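Clunberg House, serviced flats
Quarterly fire and electrical walk-round, second floor
Completed by: Jytte Bisgaard
Copy to: Leif Juhl, Mindero Lettings

1. Escape route clear, flat door to street
Pass, at 10.40 in the morning. I would like to see it at six in the evening when the pushchairs are back. Last quarter's sheet also says pass, and Védís Kragh sent me a complaint about the landing nine days later.

2. Flat entrance doors close fully onto the latch
Fail, 2 doors. Flat 7 needs a shove. Flat 9 has had its closer adjusted according to the job sheet, but I let go of it three times and it stopped short each time. Please ask the contractor what was adjusted.

3. Smoke alarms, test button
Pass. Pressing the button proves the sounder works and not much else. Replacement dates are still missing from the register, so I can't say how old any of them are.

4. Heat alarms in kitchens
Pass, same remark.

5. Portable appliances, labels and leads
Partial. The labels all say "passed" in June and all in the same handwriting. The Laryea report claims 1,664 items tested across the estate by one person in two visits. I leave you to work out how long each plug got. I have asked for the readings and been sent the invoice again. 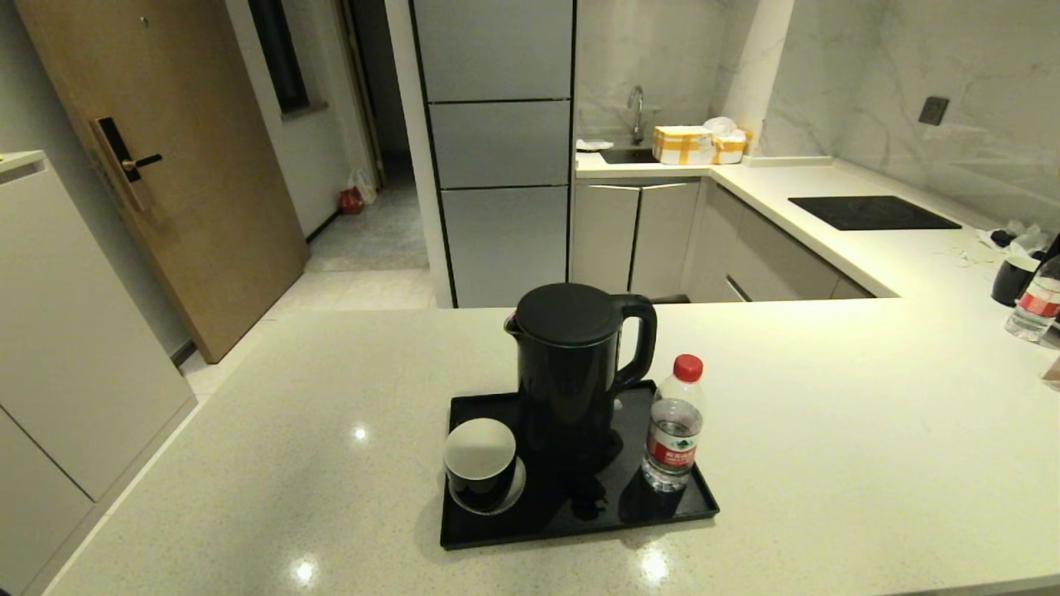
6. Sockets and switches, damage or scorching
Pass in the flats. One cracked faceplate in the cleaner's cupboard, reported by Lenuța Matei in spring and still cracked. Taped over now, which I do not accept as a repair.

7. Emergency lighting
Not verified. The log shows a full-duration test. It also shows the stairwell light at the rear as working, and it is not. Either it failed since or someone ticked down the column.

8. Fire blanket in each kitchen
Pass. Flat 8's is mounted directly over the hob, where you would have to reach through the fire to get it. Move it nearer the door.

9. Extinguishers, landing
Pass. Gauges in the green, pins in, service tags current.

10. Fire action notice
Fail. It still gives the old assembly point, behind the hoarding. Ea Hedegaard says new notices are "on order from Sirkach". They were on order last time.

Costs
The quote for items 2 and 7 is 3,703 plus VAT. There is no breakdown and I would not sign it without one. A new door closer of the same type is listed at 105.

Items 2, 7 and 10 carried forward. Item 5 stays open until I have the readings.

J.B.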